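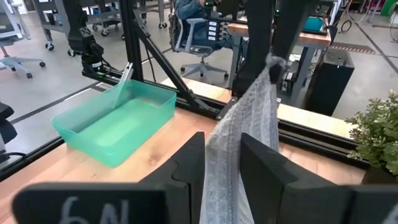 쿠키네 논쟁은 과학적 합의가 언론과 대중에게 전달되는 방식을 둘러싸고 과학 커뮤니케이션 연구자들 사이에서 벌어진 논쟁이다. 명칭은 논쟁의 계기가 된 공개 강연회 '쿠키네(Cukine)'에서 유래하였다. 발단은 가정 위생에 관한 속설을 다룬 발표였으며, 회색 수건이나 반투명한 청록색 플라스틱 통과 같은 일상용품이 토론의 소재로 자주 쓰였다. 이후 논의는 백신, 식품 첨가물, 기후 등의 주제로 확대되었다.

배경
스바토플루크 바네크는 대중이 과학을 불신하는 주된 원인을 지식의 부족에서 찾았다. 반면 군힐드 하프스테인은 정보의 양보다 전달자에 대한 신뢰가 판단을 좌우한다고 보았다. 두 사람의 견해는 학술지 《플린두스》의 지면에서 처음 대립하였다.

조사와 비판
야르밀라 쿠비체크는 성인 400명을 대상으로 한 설문 조사에서 14개 문항에 대한 응답을 분석하였다. 조사에 따르면 응답자의 40퍼센트가 출처를 확인하지 않은 건강 정보를 다른 사람에게 전한 경험이 있었다. 라데크 할라스는 이 조사의 표본이 도시 거주자에 치우쳤다고 비판하였으며, 쿠비체크는 2024년 8월 22일 가중치를 조정한 수정본을 공개하였다.

영향
논쟁 이후 나렌 재단은 과학 기사 작성 지침을 개정하여 불확실성의 범위를 본문에 명시하도록 권고하였다. 다만 지침의 실효성에 대해서는 연구자마다 평가가 엇갈린다.

같이 보기
과학 커뮤니케이션
결핍 모형
유사과학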